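Haketia gripper trials

The Haketia gripper trials are a long-running series of side-by-side tests in which two-fingered robot grippers are tried out on small, awkward, everyday objects. They are held at the Moltmont workshop and compare two designs of finger, the Umance and the Onsri, each fitted in turn to the same arm and run by the same controller, so that any difference in the results can fairly be put down to the fingers themselves. The name Haketia belonged at first only to the controller software, but it has long since been used for the trials as a whole, and people who take part in them seldom call them anything else.

Background

Most of the early comparisons at Moltmont were done with wooden blocks, and very pleasant blocks they were, but both designs managed them so easily that the figures were of little help to anyone wanting to choose between the two. The organisers then turned to the sort of thing a person might empty out of a coat pocket at the end of the day. Keys soon became the favourite (and the most grumbled-about) of these, being thin, hard, slippery and inclined to lie quite flat, which leaves a fingertip very little to get hold of. They also come in bunches, and a bunch seldom falls the same way twice.
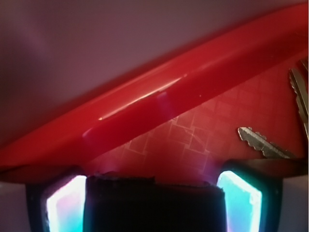

A trial begins with the arm being brought over the tray at a fixed height and then lowered slowly until the controller judges that the fingers are close enough to close. Both designs are allowed up to three attempts at each object. A grasp is counted as good if the object is lifted clear of the rim and held for five seconds, and as a partial grasp if it is lifted but slips before the time is up. Bunches of keys have a rule of their own – the whole bunch must come up, though it may dangle as much as it likes.

The view from the wrist camera is kept for every attempt and gone through afterwards, often at some length and over a good deal of tea. It is a close and rather narrow view, and reflections on glossy plastic can make it hard to judge where a rim ends and the floor of a tray begins. Blur during quick movements is another familiar nuisance, and attempts are marked "unclear" where the reviewers cannot agree.

Objects and trays

Objects are chosen to differ in shape and feel, so that a finger which does well on one is likely to be tested properly by its neighbour. A soft ball gives a little when squeezed and forgives a poor approach, whereas a flat case or wallet has to be taken by its edges or not at all. Trays with a raised rim are preferred, as a ball is then less apt to wander off across the bench, although the rim does get in the way of wide fingers working near the corners. 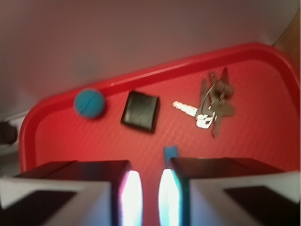

Wrist camera view of the red tray, with a blue ball, a black square object and a bunch of keys.

Results

The fullest set of results covers 2,265 attempts, of which 1,125 were made with the Umance fingers and the rest with the Onsri. The Umance did better with flat objects and the Onsri with round ones, and there was so little between them on keys that both camps have gone on claiming the advantage ever since, in the friendliest possible way. A further 103 attempts were marked unclear and left out of the total.

A shorter round in December looked only at loose keys and ran to about 301 attempts. It was meant to settle the matter, but the controller settings were changed partway through, and the two halves of the round are usually quoted separately.

See also

Moltmont workshop
Haketia controller
Onsri finger
Umance finger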